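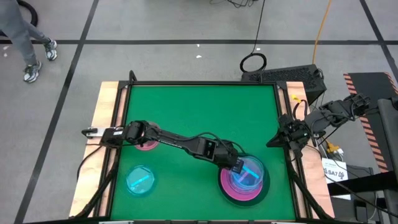 Photo: Rornholm Community Workshops

Bench Jeweler and Repair Assistant, part time
Rornholm Community Workshops, Stirkard
Posted 03/08/2018

Rornholm Community Workshops is looking for a bench jeweler to join the repair counter at our Stirkard building. The job is 20 hours a week, spread over four days, with one late shift until 7 p.m. It is a permanent position after a trial period of two months.

The repair counter takes in rings, chains, watch straps, clasps, brooches and small household silver. Most of the work is plain repair: ring sizing, soldering broken links, replacing jump rings, resetting loose stones, restringing beads. We do not make new pieces to order, though staff may use the benches for their own work after closing.

What you will do

Take in items at the counter, write up the ticket and give the customer a price
Carry out repairs at the bench and log the time spent on each
Clean and polish finished pieces
Keep the pickle pot, torch station and polishing motor in working order
Order findings and solder from our supplier, Unnithan, when stock runs low
Help out at the open repair evening, held once a month

What we ask for

At least two years at the bench, in a shop, a studio or a training workshop. Formal certificates are welcome but we will look at your work first. You should be able to solder silver and gold without supervision and set a simple bezel. Stone setting beyond that is a plus. You need to be comfortable talking with customers, including telling them when a piece is not worth repairing.

Some heavy lifting comes up when deliveries arrive. The bench room is on the ground floor and has step-free access from the parking lot.

Pay and conditions

Pay is $19 an hour, paid every two weeks. Paid vacation and sick leave build up from the first day. We supply the bench, torch, flex shaft and consumables. Many of our people bring their own pliers and gravers — lockable drawers are provided. Staff get free use of the wood and print rooms outside class hours and half off any evening course, here or at our Vastau building.

How to apply

Send a short letter and a list of your past jobs to the office in Stirkard, by mail or in person at the front desk. Include photos of four pieces you have repaired or made, with a line or two on what you did to each. Before and after photos are helpful for repairs. Please do not send the pieces themselves.

Applications are open until the end of March. Candidates we want to meet will be asked in for a paid bench test, which takes half a day and covers one ring sizing and one chain repair. Metal and tools are supplied.

This job is based in Stirkard only. Openings at Vastau are posted separately.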